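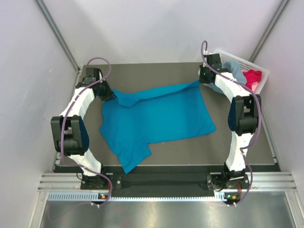 Fig. 8. Garment on the work surface, both grippers at the upper edge.

6.3 Folding a single garment

The Kullton cell folds knit tops when a person has loaded them. It cannot yet sort a mixed wash or turn sleeves the right way out. In the September trials at Vultwood it finished 56 of 135 shirts without help.

1. Keep the basket in the far right corner of the table.
2. Lay one garment in the middle of the table. Creases are acceptable; knots are not.
3. Close the guard and select FOLD, then SINGLE.
4. Wait until both grippers have reached the upper edge of the cloth.
5. Press START.

Note: If a sleeve or hem is tucked under, the cell may take the wrong edge. Press STOP, flatten the cloth by hand and go back to step 3.

Caution: Do not reach between the arms while the drive is live. Check that the cable on each arm moves freely before every shift.

Clean the gripper pads after every 100 cycles (see 9.1).

Revised by Hằng Lâm, December 2022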